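Brakik return with Illano, a second album made slowly

Amnuay Inthanon wrote most of the first Brakik record in a rented room over a tire shop, singing quietly so the people downstairs wouldn't complain. For the follow-up, Illano, he had a house to himself and could be as loud as he liked. He says it took him months to get used to it.

"I kept singing the way I sang in that room," he says. "Right up on the microphone, hardly any breath. I'd play it back and it sounded like the first album again. I already had that album."

Illano is out now on Andia, the small label that also put out the debut. It has 14 songs and runs for 50 minutes, which makes it a good deal longer than the first one. Inthanon plays guitar and most of the keyboards. Apinya Sombatkul, who joined as a touring bassist after the debut came out, is now a full member and has writing credits on half of the songs.

The two of them talked to me over the phone, on speaker, with a kettle going on and off behind them. Sombatkul did most of the talking at first.

"I came in to play what was on the record," she says. "I learned the parts and that was the job. Then on the drives we'd be working on little things, and by the end of that tour we had maybe three songs that didn't belong to him anymore."
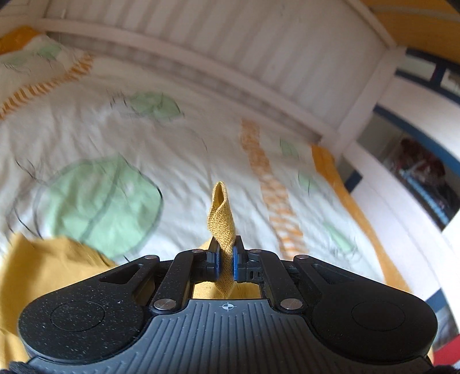 A black gripper pinching a strip of mustard-yellow fabric, with a bed behind

One of those three was "Wannasri," which opens the album. It started as a bass line she played at soundchecks to test the room. Inthanon put chords over it one night and they began using it as the walk-on music, then as a full song with no words. The words came last, in January, after the rest of the track had been recorded and mixed once already.

"We mixed it as an instrumental and sent it to the label," Inthanon says. "They liked it fine. Then I listened to it in the car and there was a place where I kept expecting somebody to start singing. So we opened it up again."

Reopening finished songs seems to be how they work. The title track exists in 19 versions, by Sombatkul's count, and she can describe the differences between most of them. An early one had a drum machine all the way through. Another was in a lower key and nearly twice as slow. The version on the album has live drums from the second verse on, and the drum machine is still there for the first minute.

"That's a compromise," she says. "I wanted the machine and he wanted the kit. We argued for a week and then we each got part of it."

Did they argue often? Inthanon says no. Sombatkul says yes, but mostly about endings. He likes a fade and she wants a song to stop. Six songs on Illano fade out. The others stop.

The guitars are quieter than they were on the debut and there are fewer of them. Inthanon used one amplifier for the whole record and kept it in the same corner with the same settings, so that if he needed to replace a line later he could do it without matching the sound from memory. Most of the keyboard parts are one organ, bought from a church that was closing. Two of its keys don't work. He wrote around them.

"You can hear me avoiding the low D," he says. "I can, anyway."

The lyrics are plainer, too. Where the debut had a lot of weather in it, Illano is mostly about people in kitchens and on buses, talking or failing to. "Half Past" is a list of things said during one phone call. "Your Brother's Coat" is about lending something and not wanting to ask for it back. I asked whether the coat was real.

"It was a jacket," Sombatkul says. "Coat sang better."

They played the new songs live for the first time in the spring, at a run of small shows without much advertising. The first of them drew a few dozen people. By the last, they had sold all 973 tickets at a theater they had only ever been to as audience members. Inthanon remembers very little about that night except that his strap came loose during the second song and he played the rest of it sitting on the drum riser.

"People thought it was part of the show," he says. "So the next time we played I sat down for that one on purpose. It's better sitting down."

There will be more dates in the fall, with a drummer and a second guitarist added so that Sombatkul can move to keyboards for four of the songs. She is still learning the organ parts, on an instrument where every key works, and says she may leave the low D out.

They have also started on new material, though neither wants to call it an album yet. Two songs are done. One of them fades.

Illano is out now on Andia.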